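The Boundary Man

Finn Seidel does not look like a lawyer at seven in the morning. Rubber boots, a thermos, a cardboard tube of survey maps under one arm. He's late for a hearing in the afternoon and doesn't seem bothered.

Property line disputes. That's the whole practice. No divorces, no wills, no car wrecks. He did two years of contract work at Brudier, hated most of it, left with a box of books and one client. The client had a fence problem. The fence problem took 14 months and by the end of it three of the neighbors had hired him too.

"People will forgive you for a lot," Seidel says. "They won't forgive you for a foot and a half of dirt."

He has handled 269 of these cases now, most of them settled before a judge gets anywhere near them. He charges a flat fee for the first look – $1,533, an odd number he has never changed – and that covers the deed search, a letter, and one visit to the property. He insists on the visit. Plenty of firms skip it and work off the plat. Seidel thinks that's how you lose.

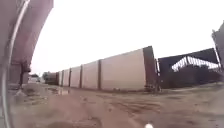
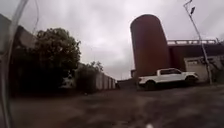 The law on this is old and mostly boring, he says, and the boring parts are what win. Who paid the taxes. Who kept up the strip. Who wrote a letter in March saying hey, your shed is on my side, and who never wrote back. A concrete wall beside a dirt track tells you where somebody poured money, and a judge may find that persuasive, but it doesn't tell you where the line is. Owners mix those two up constantly. So do some of their attorneys.

The case that made his name locally was Oltmanns. A family lumber yard, third generation, next to a parking company called Parkon that wanted to widen its entrance. Parkon had a fresh survey. The Oltmanns side had a hand drawn sketch and a grandfather's receipt for fence posts, dated and signed. Everybody figured it was over in a week.

It went 46 weeks. Seidel found a second survey in the county basement, misfiled under the wrong township, and it put the corner marker on the far side of the driveway. Parkon settled. He keeps a copy of the receipt in his desk, not framed, just in with the stamps and rubber bands.

Not every one goes like that. He lost Skatamar, a marina case, and still talks about it more than the ones he won. Riverbank had shifted over 50 years, the deed said "to the water's edge," and he argued the edge meant the old edge. The court did not agree. "I'd argue it the same way tommorow," he says, then thinks about it. "Maybe shorter."

His advice is free and mostly gets ignored. Get the survey before you build. Talk to the neighbor before you get the survey. If you do call a lawyer, bring every scrap of paper you own, even the embarassing stuff. Don't move the stakes. Somebody always moves the stakes.

He doesn't want partners. Been asked twice. One paralegal, one rented room over a print shop, a filing system that only the paralegal understands. Mornings outdoors when he can get them, court or phone calls after lunch.

The hearing that afternoon is over a hedge. Eleven feet of it. The two owners haven't spoken in years and each has brought a son along for support. Seidel asks the clerk for ten minutes in the hallway before they start, and takes the maps out of the tube.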